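An afternoon with the Bamen robotics club

I'd been promising Yasmine Alaoui since February that I'd come and see her lot at one of their open afternoons, and I finally made it on 4/26/26. The club meets upstairs at the old Samir building, which has a lift that doesn't stop at the right floor, so you go up one too many and walk back down. I arrived puffing slightly and was handed a squash and a sticky label before I'd got my coat off.

It was much busier than I expected! Parents, a couple of little brothers under the tables, somebody's gran who knew more about motors than I ever will. The younger group had the near end of the room with their line-following buggies, and I spent a happy quarter of an hour cheering on one that kept turning left for reasons of its own. Its builder, a very serious girl in a red jumper, told me it was "a sensor thing" and carried on with her sandwich.

The far end belonged to the older students, and that was what I'd really come for. They're getting ready for the Pluvo, a schools' competition where your arm has to tidy a table by itself, and their entry is called Istero. (I asked where the name came from and got four different answers.) You score up to 100 on each round, and last year they came home with 284 over the whole day. They're quite open about wanting 400 this time.
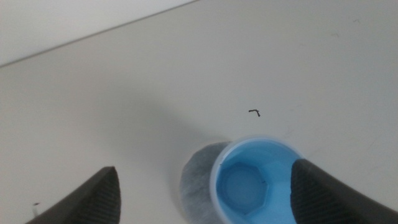 Mỹ Tô looks after the gripping side of things, and she was kind enough to start from the beginning with me. The arm has to find a thing, decide how to come at it, close its fingers and lift, and every one of those can go wrong in its own way. I'd assumed the hard part would be something fiddly, but she said plain cups give them plenty of grief. Take the light blue one, sitting partly over a fuzzy grey disc: from above you've got the round rim, and then a hexagon moulded into the bottom, and she wants the program to go by the rim and leave the hexagon alone. Then there's the question of the disc. Do you count it as part of the cup or as another thing to tidy? They had a proper argument about it while I stood there, and I'm afraid I joined in. I was firmly on the side of two separate things. The ribbing on the inside of the black fingers is her favourite bit, and I got a whole lecture on friction, which I enjoyed far more than I did at school.

Nawal Kabbaj does most of the code and talks at tremendous speed. She keeps a log of every practice attempt, good or bad, and it had got to number 1739 when I looked over her shoulder. Next to each one there's a short note. Plenty of them just say "no".

Asmaa Abdelaziz let me have a go on the manual controls, and goodness, it's difficult. You push forward and the arm goes what feels like sideways, and you've forgotten which button opens the fingers by the time you need it. My respect for the lot of them went right up.

Pao-chu Kwan, who runs the older group, gave a short talk near the end about how they share out the jobs. Everyone swaps halfway through the year, so the coders have to pick up a screwdriver and the builders have to write something that runs. There was some groaning from the back at this.

If you fancy visiting, they have another open afternoon before the competition and you don't need to book. Bring change for the cake table (the lemon one goes early) and take the stairs.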